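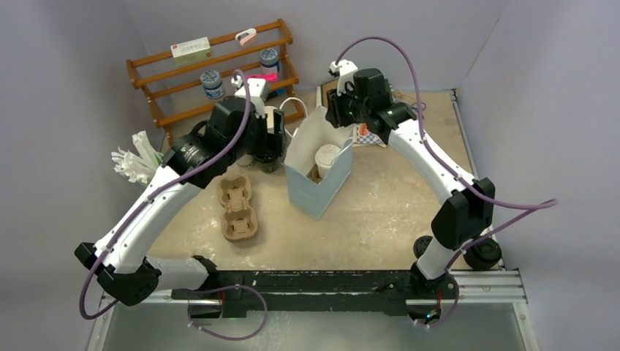

# The Case for the Molded Pulp Carrier

Take-out drinks are a packing problem, and most counters treat them as an afterthought. A closed cup is tall, narrow and heavy near the top once it is full. Put one alone in an open paper bag and the bag does very little for it. The walls of the bag hang from the handles or the hand; they do not grip the cup.

My position is that any order of 2 or more drinks should go in a carrier first, and the carrier should go in the bag. The two-slot pulp type is enough for most orders. It holds each cup low and at the side, and it gives the bag a flat base to sit on.

Tadhg Brophy, who ran the counter at Prernlow before it moved to Sakinbridge, disagrees with me. He argues that a snug bag does the same job and saves a part. In August we logged 300 orders his way and 300 mine. His produced 6 complaints of spilled drinks and mine produced 2. He calls that noise. I call it a reason to keep carriers within reach of the bags.
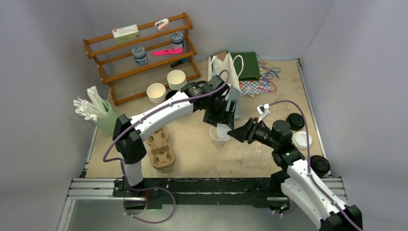 Reach is the part that gets neglected. Cups are used on every order and belong on the counter itself, stacked, with the open end easy to get at. Lids belong next to them. Pens, clips and small jars can go up on a rack at the back – they are needed less often and only get knocked over at the front. Clear cups for cold drinks should have a separate stack, as the lids rarely interchange and a wrong lid is worse than a missing one.

Stepan Stelmakh at Mansour raises a fairer objection, namely storage. Carriers nest, but not tightly, and a full case takes up shelf space that a small shop may not have. I would give up a second size of bag before I gave up the carriers. One bag that fits a loaded two-slot carrier will also take a single cup with a folded napkin beside it.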